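The Coltach knife sharpener, after a winter of using it

I have owned bad sharpeners. The pull-through kind, mostly, the sort that lives in a drawer with the takeout menus and leaves your knife feeling worse than when you started. So when my sister-in-law Delia Quiroga gave me the Coltach rolling sharpener in January I said thank you very nicely and put it on top of the fridge, where it sat for 3 weeks.

Then I tried to cut a tomato and ended up with soup, and down it came.

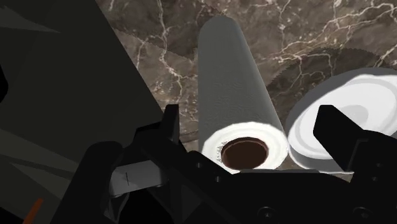

Negash Home Cooks Club | Gear Reviews
Posted 11th February

The way it works is simple enough. You stick the knife to a magnetic block with the edge facing up, and you roll a little drum back and forth along it. One end of the drum is a coarse diamond disc, the other is a fine steel one. The block gives you two angles, and I used the wider one for my big chef's knife (a Zanus, heavy, very old, much loved) and the narrow one for the little paring knife I use on everything.

My first go took 30 minutes because I kept stopping to poke at the edge and read the leaflet again. The leaflet is terrible, by the way! Tiny gray type and drawings that could be a knife or could be a canoe. Marcelino from the club told me to skip it and just roll slowly until I could feel a burr all the way down, and that was the best advice I got.

The magnet is strong. Really strong. I was worried about my knife sliding off and it never budged, though you do want to set the spine down gently or it snaps onto the block and gives you a fright. The drum rolls smoothly, and the rubber feet on the bottom hold fine on my butcher block. 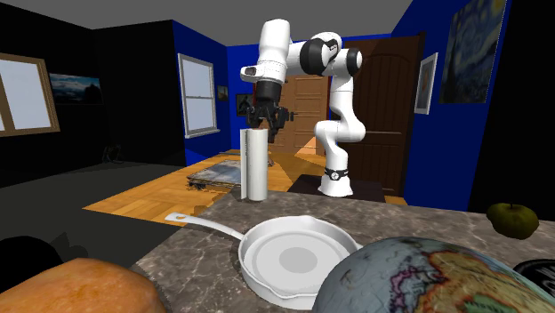 Now for the mess, which I wasn't expecting. Diamond discs throw off a fine dark dust, and it gets into everything, your fingertips and the sponge included. Keep it well away from food. A tall roll of white paper towels standing on the counter like that one is what you want within reach, and I'd wipe the blade twice before it goes anywhere near an onion. I also lay a sheet under the block, and then the whole lot goes in the trash when I'm done.

It won't do serrated knives at all, so my bread knife is still hopeless. It also can't get right into the heel of anything with a thick bolster, and my Zanus now has a tiny dull patch back there that bugs me more than it should.

I paid nothing, but I looked it up and it sells for 60 dollars, with spare discs at 48 for the pair (ouch). Bartosz swears by his Trivurar whetstone and says I could have bought one of those and a nice lunch. He's probably right, but I've seen him sharpen and he goes into a sort of trance, and I have kids to feed.

Would I buy it with my own money? Yes, on sale. The spare discs I'd think about a lot longer. If anyone at the club wants to try mine first, bring your dullest knife to the next meeting and I'll have it with me.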